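Thu 1 August, gripper notebook, page continued from the last one

Tried the hand gripper on the yellow ottoman again, with the computer mouse as the object. I worked with the new magenta fingers the whole time and did not change anything on the mounting plates. Itzel asked me to write more in the notebook, so I will write also the boring parts.

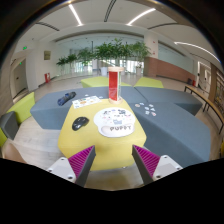
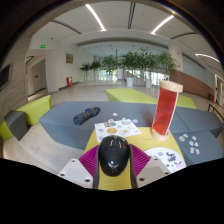

Both with the ribbed magenta fingers, black mouse, yellow top.

**How wide must the fingers open before we go down on an object?**

As a rule I take the width of the object plus one finger thickness on each side. With less than this, the tip touches the shell first and pushes the object away. With much more, the closing takes too long and the two sides do not arrive together, and then the object turns a little before it is held.

### Fingers

These are the second version of the print. The first version had the ribs too thick near the tip, so the tip did not bend and all the force came on one small place. Bernd changed the file in May and made the ribs thinner in the last third. I printed the pair at home on the Prornetti, same material as before, slower than before. One print failed at the beginning (the first layer did not stick) and I cleaned the plate with alcohol and it was fine after that.

The dark contact face is glued on. I used the Altimell glue which Lieselotte keeps in the drawer under the drill press. It needs one night. I know this because the first time I did not give it one night, and the left face moved by itself during the afternoon. Please write the date on the finger with a pencil when you glue it, on the back side where it does not disturb.

Weight of one finger with the contact face: 259 g on the kitchen scale. I do not fully trust this number, the scale is old. To compare with the next version it is good enough if we use always the same scale.

### What I changed in the closing

The trigger spring was too strong for long work. After a while my hand was tired and I started to pull not evenly, and this can be seen in the logs as a small step just before contact. I put in the softer spring from the Wegener box. Now the closing is more even, but the opening is slower. For the mouse it does not matter. For thin things on a flat surface I think it will matter, because you want to let go quickly and move up.

The stop screw is now 2 turns out from the end. Before it was fully in. If somebody turns it back, please write it here, otherwise I will search for the error in the software like in the spring.

### Gripping a smooth object

A mouse is a good test for us, because the shell is smooth and curved and the height is small. What I noticed, in no special order:

- It is better to take it on the long sides. Over the front end the fingers slide upward.
- The ribs should bend a little on both sides. If only one side bends, I am not in the middle, and I should open again and correct. Do not try to correct when it is already closed.
- Coming in steep works better than coming in flat.
- When I wait for a moment after closing and only then lift, the log is much easier to cut later.

The last point I have from Shireen, who cuts most of the logs and has complained about it to me two times.

### Encoder and log

The width encoder still has the offset after a restart. It is small but it is there. For now I close the fingers fully one time after switching on, and the script takes this as zero. I would like to have a real end switch. There is space for it behind the right plate, and Bernd has the small type with the metal lever. The cable must go on the outside then, I see no other way.

Log files: I set the limit to 1000 lines in one file for the test, so that the old laptop can open them. It is a bit stupid for long work because it makes many files. Must become an option in the script and not a fixed number. I wrote it as a comment at the top so I do not forget.

The file names now begin with the name of the object. The folder is still called "condthorpe_old", although it is the new one. I will rename it when Shireen is finished with her copy, not before.

### Screws

I checked the fasteners of both plates with the small key before the start and again at the end. One on the left side could be turned a bit at the end, less than a quarter turn. It is the same one which Ladan noted on her page. I put a drop of the blue thread lock and will look again next time. If it opens again, then it is probably the hole in the plate and not the screw, and we need to print the plate new, with more wall in this corner.

### To do

- [ ] end switch, ask Bernd for the small type
- [ ] second pair of fingers, same file, so we have a spare
- [ ] compare soft spring and hard spring with something thin
- [ ] line limit as option
- [ ] look at the left plate, corner screw
- [x] glue both contact faces new
- [x] short note on the charger, which plug is for what

Open point for Itzel: do we want the tips still a little more pointed? With the pointed tip I come better under the edge of flat things, but for the mouse I would prefer more surface. Maybe two pairs are the better solution and we change them. The change takes me about 7 minutes, most of it for the screw behind the left finger, where the key has almost no space. A longer key would help. Lieselotte says she has one somewhere.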